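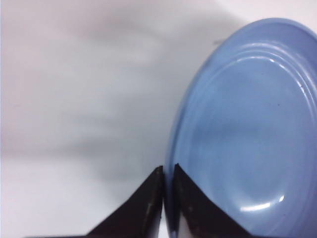 Powder blue, with rings round the rim. I'm smitten.

Home | Kitchen | Makes | Letters | Subscribe

2 min read

So I've gone and started on the plates. You may remember I swore in February that the cupboard was full and I was buying nothing else - well, I lasted until the Saltidley market, where a lady had a box of odd crockery under her table and I came home with four blue ones (and a jug, but we'll leave the jug for next month).

It's the raised rings I love, all those fine little ridges just inside the lip. They catch the light beautifully by the kitchen window! They also catch gravy, so I go round them with an old soft toothbrush and a drop of washing-up liquid, and dry them straight away with a tea towel.

To make room I've had a big sort through the white ones. I had 17 dinner plates, for a household of two. Most have gone in a box for the Holub Street shop, and I've kept a couple back to stand plant pots on.

Do write in if you've got a good way of storing plates upright, as mine keep sliding about.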